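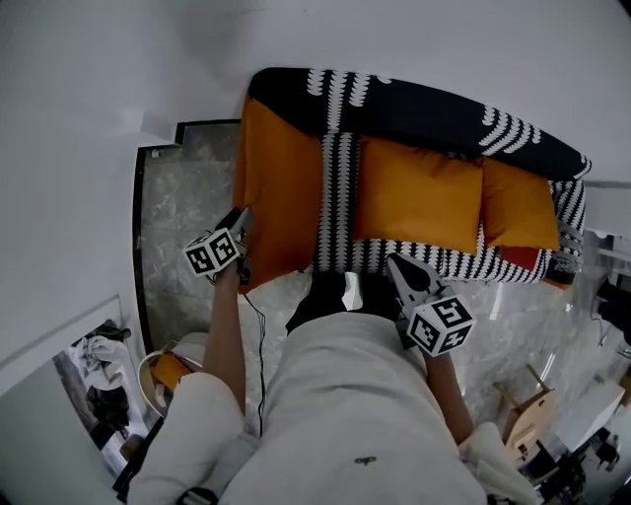 Figure 3. Sofa with orange cushions.

4.2 Shared amenities and dues

Tidell is a gated community of 32 villas governed by an owners' association. Each household pays annual dues of $3790, which cover the clubhouse, the pool and road repair.
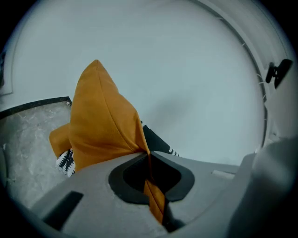

Dues at Vusitz, by contrast, are set by lot size. Camacho and Türkmen found that owners there were more likely to attend the July budget meeting, although turnout remained low in both communities.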